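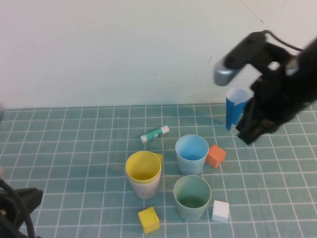
Moving the mail to Tevammont

27 Feb 2021

My lease on the room in the Brinine building ended, and I did not renew it. I had used the desk on 6 days in the last quarter. The mailing address was the only part I still needed, so I moved it to a virtual office plan at Tevammont. Notes on the setup follow, mostly for my own reference.

The plan covers a street address, mail receipt, scanning on request and 2 hours of meeting room time per month. Unused hours do not carry over. The monthly fee is lower than my old electricity share, but scanning is billed per envelope, and a thick envelope counts as two. Parcels are held at the desk on the ground floor and have to be collected in person.

The paperwork took longer than the move. In the US a mail agent needs a signed Form 1583 before it can accept mail for you, with two forms of ID. Mine came back once – the name on the form had my middle initial and the name on the lease did not. Teodoro Aranda at the front desk caught it the same afternoon and I sent a corrected copy.

Address format matters. The suite number is 300, shared by every virtual tenant, and the box number goes after it. My box is 1506. The bank's web form strips the second address line, so I put everything on one line:

Suite 300 Box 1506

The state filing site accepted this. The insurance site did not, and I had to call.

Forwarding from the old building is set up with the post office, but it does not cover everything. Some bank mail is marked to be returned instead of forwarded, so I changed those addresses first. Vitalii Didenko, who rented the room across from mine, moved to Holovko a year earlier and was still getting returned tax notices months later. I changed the tax address by form as well and kept a copy.

Still open:

Business cards, old address, most of a box left.
Domain registration contact.
Phone line. The old number is ported but voicemail is not set up.

I will check the first scanning bill in March and add the figures to this post.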